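Messtead, April

GRISURAU OPENS BRICK SORTING ROOM IN MESSTEAD AND ASKS FAMILIES FOR THEIR MIXED BOXES

Grisurau, the toy reuse workshop on Endlow Street, is opening a sorting room for used building blocks. From this month, families, nurseries and schools in Messtead can bring in the blocks they don't use anymore. The blocks will be sorted by color and packed again in small sets, and the sets will go to places where children can play with them.

Many homes have a box of blocks at the bottom of a closet. The children have grown, the lid does not close, and inside are pieces from several different sets together with hair clips, coins and a few puzzle pieces. Such a box is hard to give away. Charity shops often can't accept it because they have no time to look through everything. Grisurau has made this work its main task for the spring.

"People apologize to me when they put the box on the counter," says Elin Parri, who leads the workshop. "They tell me it is a mess, and I tell them that a mess is what we asked for. Please don't sort it at home. We have the tables and the trays for this, and we like to do it."

The sorting room was before a storage room for furniture. It was painted during the winter and it got new lights. The large bricks and the small blocks are handled separately, as they are meant for children of different ages and they do not go in the same set. The small blocks are placed by color in trays with compartments. When there is enough of one color, it goes to the shelf, and from the shelf the sets are put together. 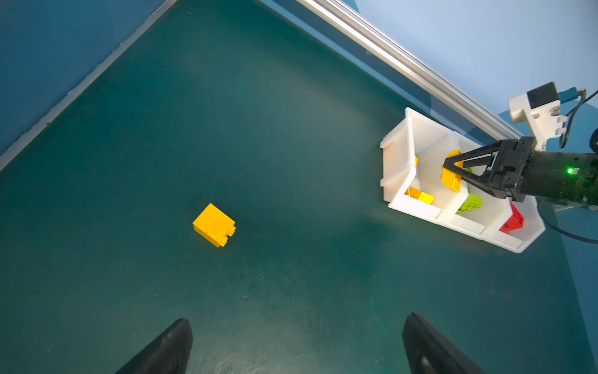 Every set gets blocks in several colors, a cloth bag and a card. There are no instructions in the bag. Grisurau tried at first to rebuild the original sets with their booklets, but it took a very long time and almost always a piece was missing at the end. A mixed set is quicker to prepare, and the nurseries which tested the first bags said that the children did not ask for a booklet.

Three nurseries took part in this test. Each of them received 12 bags to keep for one term, and the teachers wrote down their remarks in a notebook. One remark was that the bags should have a wider opening, so that small hands can put the blocks back in. Another was that there were too few long pieces for making a roof. The bags have now been changed, and long pieces are kept in a box of their own so that they can be shared between the sets in a fair way.

What can be brought

The room accepts plastic building blocks of all sizes and all makes. Large bricks for the youngest children are very welcome, also when there is only one or two of them. Curved blocks, plates, arches and other special shapes are also welcome. It doesn't matter if the colors are a little faded.

Please do not bring blocks that are cracked or have tooth marks with sharp edges. Blocks with batteries or motors can't be accepted at the moment, and neither can wooden blocks - these need a different kind of cleaning, and Grisurau hopes to add it later in the year.

Boxes and bags should be light enough for one person to carry. Those who would like to have their container back should write their name on it and say so at the counter. Other containers are used again in the workshop for storage.

How the blocks are cleaned

All blocks are washed in warm water with a mild soap before they are sorted. They dry on racks during the night. Blocks with stickers are soaked longer, and old glue is removed by hand with a soft brush. After the drying, each block is looked at once more, and it is pressed together with another block of the same size to check that it still holds. Blocks that don't hold are put aside for the Ghasemi studio next door, where they are made into frames for mirrors and house numbers.

The Ghasemi studio has also lent the workshop two long tables for the opening weeks. Visitors who come to the opening can see some of the finished mirrors there, and they can bring a broken block of their own to be used in the next one.

Opening afternoon

The sorting room opens to the public on Wednesday at 3 p.m. There will be coffee, juice and a table where children can sort and build while their parents look at the room. Elin Parri will give a short welcome at the start. Registration is not needed, but groups from schools are asked to call first, as the room is not very large.

At the opening, the first 54 bags will be ready for collection. They are free for nurseries, after-school clubs, waiting rooms and family shelters in Messtead. Private families can borrow a bag for a month with a small deposit, and they get the deposit back when the bag is returned. It is not a problem if a block or two is missing on the return. Grisurau knows how it is with sofas.

"I hope that some of the families who bring a box will go home with a bag," says Elin Parri. "Maybe their children are tired of the old blocks but not of building. With other colors and other shapes they often start again, I have seen this with my own daughter. She had not touched her blocks for a year, and then she wanted only the green ones, for a garden."

After the opening, blocks can be handed in at the counter during the normal opening hours of the workshop. Bags can be collected or borrowed at the same place. Organizations that want more than one bag are asked to say for which age the blocks are needed, so that the right size can be prepared.

About Grisurau

Grisurau is a workshop for the repair and reuse of toys. It takes in toys from homes and institutions in Messtead, cleans and mends them and gives them on. Besides the building blocks, the workshop works with board games, dolls' houses and train tracks. Spare parts for board games can be asked for at the counter - dice and pawns are nearly always in stock.

Contact for the press: Elin Parri, Grisurau, Endlow Street, Messtead. Journalists who want to visit the sorting room before the opening are welcome to make an appointment.

Last updated: April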